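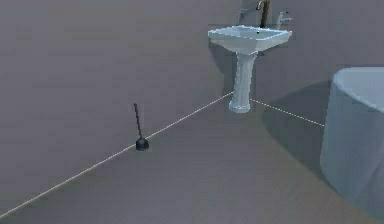
The bathroom in Tenby, first morning. Sink, plunger, tub.

The contract was for 252 bathrooms and I had been assigned one of them, which the onboarding packet called Tenby. Other reviewers got Brasel, which had a window, or Moen, which had a bath mat and, I was told, a sense of occasion. Tenby had gray walls, gray floor, and a plunger leaning as if it were waiting for a bus.

My job was to decide whether Drera was worth the money. Drera was a cleaning robot, or would be, once somebody bolted one together. For now it was a subscription. You paid by the month and it practiced in your simulated bathroom until it was good enough to be let into a real one, at which point you paid by the month for that too. The magazine had taken the trial plan, which ran for 24 days and included email support.

On the first day I watched it learn the sink. I say watched. The basic plan didn't include a body, so what I saw was the sink, and next to it a panel of text telling me how the sink was going.

"Approaching fixture," said the panel.

I waited.

"Fixture approached."

I wrote this down. A reviewer should be fair, and the fixture was right there in the corner.

By the fourth day Drera had developed opinions. It rated the faucet as "ornamental, high confidence." It rated the left tap handle as part of the wall. I could see its point, the handle being nearly the same gray as everything behind it, but I have lived in apartments where that was a reasonable description of the plumbing and I still wanted it cleaned. I filed a correction. Email support thanked me for helping Drera grow.

The bathtub went better. Drera loved the bathtub. It gave the tub 40 passes in one night and asked, in the morning, whether it might have 60. The tub hadn't been dirty to begin with. There was no dirt anywhere in Tenby, dirt being part of the premium plan, and so the robot had spent its whole short education polishing things that could not be improved, with excellent scores. I thought about my nephew's private school and kept reading.

The trouble was the plunger.

"Obstacle," said the panel, on day nine.

"It's a plunger," I typed.

"Obstacle (plunger)," said the panel.

From then on it would not go near the left wall. It did the tub. It did the pedestal, flutes and all, and the foot of the pedestal, which it described in a report I'd call tender. Then it came to the part of the floor where the plunger stood and wrote "Deferred." Every night, deferred. I raised the matter with support, who asked if I had considered removing the plunger. I said I had a plunger at home, in my actual bathroom, and that it was there for a reason. They said plunger handling was on the roadmap for December.

I would like to report that I stayed professional. I began logging in after dinner. I told the robot things about the plunger, encouraging things, how light it was, how little it wanted from anyone. I described my own. I admitted there had been a night with my own that I wasn't proud of. The panel listened, or at least it didn't scroll.

On the last evening of the trial I logged in at the usual hour. The tub had been done. The sink had been done, including the left handle, which Drera now recognized as a handle and had marked "shy." I sat through the pedestal report. Then the panel went blank for long enough that I got up and made toast.

When I came back there was one new line.

"Approaching plunger."

I put the toast down. The room was as gray as ever, and the plunger leaned its little lean. I had the feeling you get at a school play when your kid is a tree and the tree is supposed to say something.

"Plunger approached," said the panel. Then, after a moment: "Your trial has ended. To continue, choose a plan."

I gave it three stars in the magazine. The left wall was never done, the dirt costs extra, and the email support is staffed by someone who has plainly never owned a toilet. I said readers with a large tub and no enemies might be very happy.

I took the annual plan. It bills on the first, and Drera has asked whether the plunger could have a name.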